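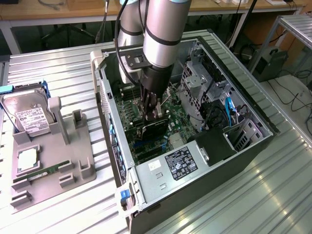
The Piltport cell, with the arm over an open tower.

Graphics card insertion is on hold at Piltport after a force-limit fault on Sep 23, 2023. The controller kept pushing after the limit was reached and bent two contacts in the slot.

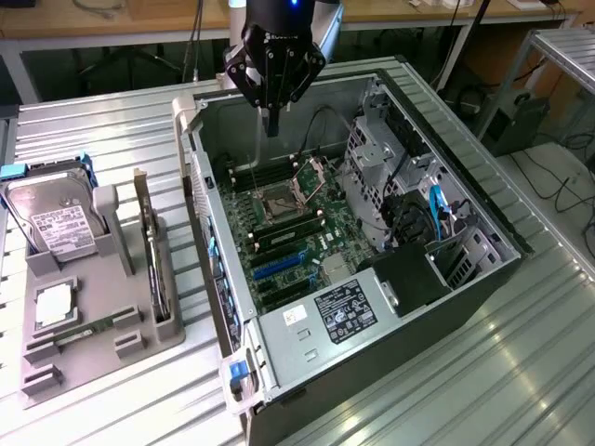
Deming Yin traced the fault to build 2630, which dropped the wrist force check during regrasp — the stop signal was logged but never acted on.

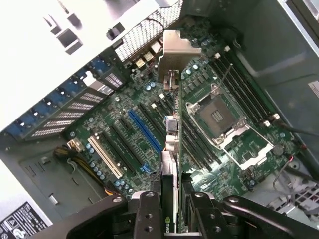
Interim rules

Run insertions at reduced speed, with one person at the stop button.

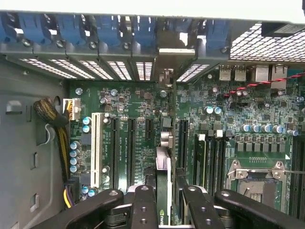
Shireen Joubert is testing the patched build. Send fault logs to her before restarting the cell.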